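# Lemance: Estimating Jaw Opening from a Wrist Camera

Project report, second semester

## 1. Task

The Lemance gripper is a two-finger hand tool built by last year's class. It is opened and closed by a trigger and has no encoder. Our assignment was to recover the opening between the fingers from video alone, so that recorded demonstrations could be replayed on the Zeder bench arm. The target error was 2 mm or less over the full stroke.

## 2. Hardware

The tool was used as received except for the finger pads. The old pads were soft foam and compressed by different amounts depending on the object. We replaced them with rigid printed blocks, each held by two screws. The block design went through three versions. Version 1 cracked at the outer screw hole. Version 2 held but fouled the linkage when fully closed. Version 3 has a step in the lower edge for clearance and was used for all results in this report.

Trigger play was measured at the start and again in May. It had grown by almost 17 percent. A washer on the main pivot brought it back to the starting value.

## 3. Method

Video was recorded at a fixed exposure and split into stills. From these we chose 200 stills for labeling. Each label consists of four points, two per pad, placed at the ends of the inner face. Opening is computed from the distance between the midpoints after lens correction.

Two detectors were compared:

- **Nesent**, a template matcher written for this class. It uses edge direction only.
- **Vương**, a small network trained on our own labels. Input is a grayscale crop of the lower half of the image.

Reference openings were set with gauge blocks at 12 positions. The blocks were removed before recording so that neither detector could use them as a cue.

## 4. Results

Nesent met the target at 83 percent of the test positions. Its errors were concentrated at wide openings, where each pad is seen at a steeper angle and the template no longer fits. Adding a second template fixed part of this but doubled the run time.

Vương met the target at all positions on the plain gray mat. On the wood table it was worse than Nesent until wood stills were added to the training set. After retraining the two backgrounds gave the same error within our measurement limits.

## 5. Sources of error
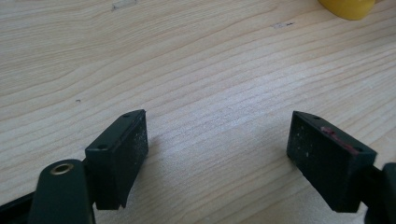
Labeling was the largest remaining source of error. The corner points have to be placed by eye, and the shadow beside a pad on the table is easy to take for the pad's lower edge. Surface marks were a second concern: the inner faces carry pale dust and scuffs, and the right pad has a reddish streak along its upper part. In grayscale the streak has low contrast against the black, and masking it changed the result by less than the labeling error. Dust was left in place during testing.

The lens correction was done once. If the camera mount is bumped, the correction is no longer valid, and the software does not detect this.

## 6. Remaining work

1. Repeat the gauge block test with the tool held at an angle.
2. Add a mount check to the startup routine.
3. Replay a full demonstration on Zeder. Only single open and close commands have been sent so far.
4. Relabel the earliest stills, which were marked before the corner rule was written down.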